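手持夹爪示教 常见问题
更新日期：2025年11月10日

欢迎来到Pladuren示教项目的问答页。刚加入的朋友常常一上来就是一肚子问题，我们把平时在群里、在工作台边上反复聊到的那些整理到了一起。您不必从头读到尾，挑自己关心的看就好，哪里没讲明白，尽管写信来问，我们很乐意再讲一遍。

我完全没有接触过机器人，可以参加吗？

当然可以，而且非常欢迎！我们目前的示教员里，有做过裁缝的，有教过钢琴的，也有刚毕业还在找方向的年轻人。您要做的是拿起手持夹爪，像平时在家收拾东西那样，把盒子、篮子之类的日用品拿起、挪动、放下。编程、标定这些事情都由工程组来做，您只管把手上的动作做好。

手持夹爪和遥操作有什么区别？我该学哪一种？

手持夹爪是您直接握在手里的工具，手到哪里它就到哪里，上手很快，大多数人练一个上午就顺了。遥操作用的是我们的Zirkano控制台，您坐在台前，通过手柄让另一侧的机械臂跟着动，中间会有一点点延迟，力道也不如手持时感觉得那么直接，需要多一些耐心。我们一般建议先学手持，等对夹爪的开合有了感觉，再去碰控制台，会轻松很多。

一次示教要多久？一天要做多少条？

我们把从起始姿势到结束姿势的一个完整动作叫作“一条”。每一班安排6组，组与组之间请务必站起来走一走，喝口水，甩甩手腕。我们没有硬性的数量要求，手酸的时候勉强做出来的动作往往又急又抖，留下来也用不上，不如歇够了再来。Arkent任务包总共计划收集900条，大家分着做，慢慢来就好。

动作要做得多快才合适？

比您平时在家里稍慢一点。有些朋友担心太慢会显得笨拙，其实连贯比快慢要紧得多。靠近物体之前放缓，指尖对准之后再合拢，提起来时不要猛地一拽，放下时等物体在桌面上站稳了再松开。要是您中途想换个方向，也请平顺地转过去，别突然停住愣在那里，我们后期分段的时候会把长时间的停顿当作动作结束。

夹不住怎么办？要不要重来？

滑脱一次不要紧，您可以自然地再试一次，把整个过程做完，然后在记录表里勾上“有重试”。这类数据我们同样珍惜，机器人以后也会遇到夹滑了的时候，得有人教它怎么补救。如果物体掉到了地上，或者您得用另一只手去扶，那就请把这一条作废，摆好东西重新开始。

储物盒和网篮分别该从哪里下手？

这大概是大家问得最多的一个问题了。带盖的塑料储物盒表面光滑，侧壁又有弧度，指尖闭着顶在侧壁上是提不起来的，只能轻轻推着它调整位置；要提起来，得先张开夹爪，找一处能让两个指垫分别贴住的边。网篮的情况不太一样，侧壁是细铁丝编的格子，两个指垫要张得够开，让篮壁或者篮沿落在中间，再慢慢合上。合拢之前先看一眼指尖有没有卡进格子里，卡住了就先退出来，不要硬拉，铁丝很容易变形。

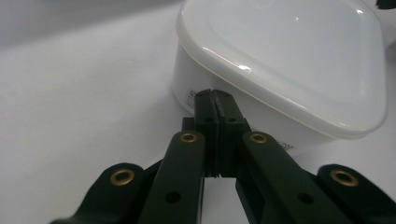

手持夹爪视角：白色塑料储物盒

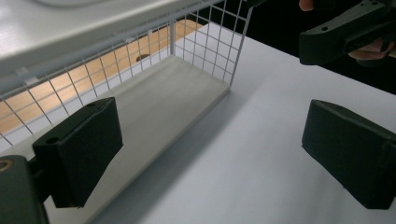

手持夹爪视角：白色网篮

两个人同时操作时，也请事先商量好谁先动。我们的习惯是先伸手的一方说一声“我来”，另一方把夹爪停在旁边，等对方退出来之后再接上。刚开始可能会觉得有点别扭，搭档几次之后自然就有默契了，有几对老搭档现在连招呼都不用打。

物体每次都要放在同一个位置吗？

请不要。每做完一条，都麻烦您把物体换个地方，转个角度，靠近桌边一点也好，远一点也好。如果总在同一个地方开始，机器人学到的就只是那一个地方。任务卡背面印了11种摆放方式供您参考，用完一轮之后您尽可以自由发挥。

左撇子可以参加吗？

可以的，夹爪两侧对称，左右手都能握。请在登记时注明惯用手，方便我们统计，练习的时候也会尽量给您安排顺手的位置。

设备平时需要怎么保养？

每班结束后，用干的软布把指垫内侧擦一擦，灰尘积在上面会打滑。再用手轻轻晃一晃连杆，听听有没有松动的声音。请不要自己拧螺丝，也不要上油，交给Hafþórsson工作间的同事处理就行，他们通常当天就能修好送回来。

我录的内容会被用来做什么？

只用于训练和评估本项目的抓取模型。如果不小心录到了私人物品或者说话的声音，请告诉我们那一条的编号，我们会把它删掉。您以后改变主意，想撤回自己录过的全部内容，也完全可以，写信说明即可，不需要讲理由。

我该怎么报名？

填写报名页上的表格，选好方便的时段，我们会给您回信确认。11月的班次还有空位，第一次来请提前一刻钟到，我们会先陪您练几遍再正式开始。穿袖口收紧一些的衣服会比较方便，手链和戒指最好先摘下来，储物柜在进门右手边。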